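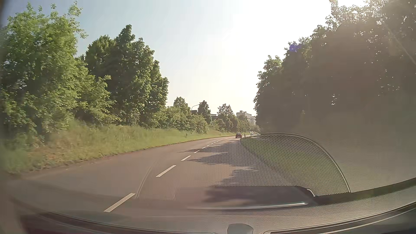 Distance control brakes by itself on tree shadows
Product: Fodico Drive Assist, test build 268
Severity: Major
Site: Cullwood road loop
Opened by: Dénes Sipos
Assigned to: Mahtab Karimi
Status: Open, safety hold

Description of the problem

The car was driving with lane keeping and distance control both on. The software had a red car ahead as the lead vehicle, and the gap to it was long and stable. At the place where the shadow of the trees goes over the right lane, the brake request jumped to the highest comfort level. After that it went higher, into the emergency range. The safety driver (Noémi Kun) pressed the accelerator and took over. Nobody was hurt and there was no car close behind us, but I want to write clearly that with a car close behind this could be an accident.

We drove the loop 7 times with the same settings. The fault came 2 times, both in the afternoon. In the morning we could not make it come.

What I checked before opening the ticket

Front camera glass: cleaned, no change.
Radar log: no object in the lane at the moment of braking except the lead car, far away.
Map data: reloaded from the Ridodby server, no change.
Driver settings: distance on "long". With "medium" I did not try yet.

In the object list there is a false object with class "unknown, static". It appears nearly 400 milliseconds before the brake request and it has no radar support. Its position agrees with the near border of the shadow.

Comment - Mahtab Karimi

Thank you Dénes, the log is readable and I see the false object also. Two questions. Does it happen at the junction with the signals? And did the lane keeping stay active during the braking, or did it go off together with the distance control?

Comment - Dénes Sipos

At the junction we did not have the braking. There is a wide shadow on the near part of the road there too, so I expected it. The speed is lower at this point and maybe this is the difference, but I am not certain. The lane choice was good: the software read the left-turn arrow and the straight-and-right arrow correctly and gave the queue to the left-turn lane.
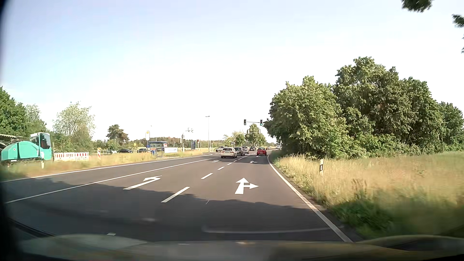 Issue 268-7

Lane keeping stayed active the whole time. The steering value is quiet in the log, I find no jump in it.

Comment - Andor Bognár

Please do not repeat this on the public road with the emergency range switched on. Until we have a fix, the brake request must be limited in the test build and the safety driver keeps the foot ready. Irén Bozsik has the limited settings file, ask her for it before the next drive.

Comment - Dénes Sipos

Understood. I have the file from Irén and it is loaded. The car shows the limit correctly in the start menu. I also marked the open country part of the loop for Mahtab, between the fields, where the shadow lies over both lanes. 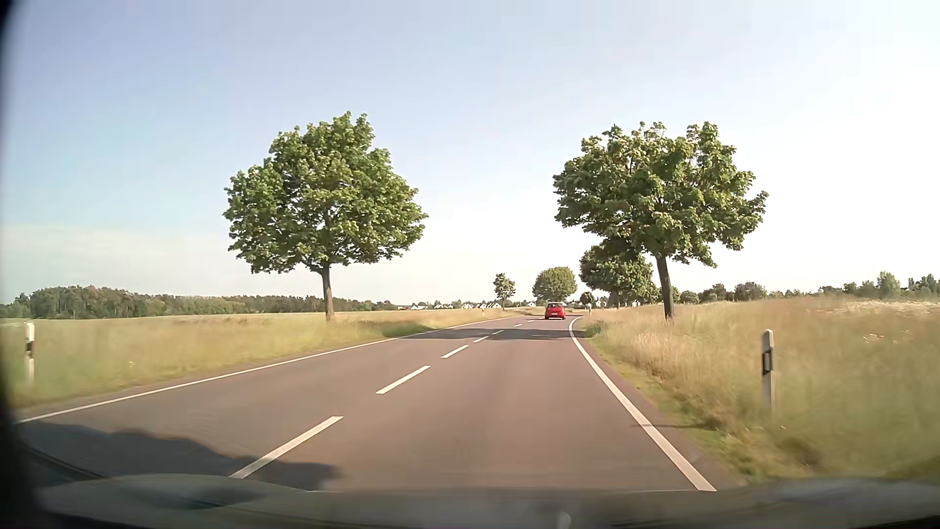 Country section, tree shadow across both lanes, lead car before the bend.

Comment - Mahtab Karimi

I played the log again with the radar check forced on for static objects. The false object is still created, but the brake request stays at zero. So the camera part makes the mistake, and the fusion part believes it too easily. I will prepare a change for the fusion first and open a separate ticket for the camera part.

Dénes, when you drive again, please record with distance on "medium" as well, and write down the time of day for each round.

Next steps
Mahtab Karimi: change in fusion, new build
Dénes Sipos: afternoon drives with limited braking, "long" and "medium"
Andor Bognár: decides on the safety hold after the new logs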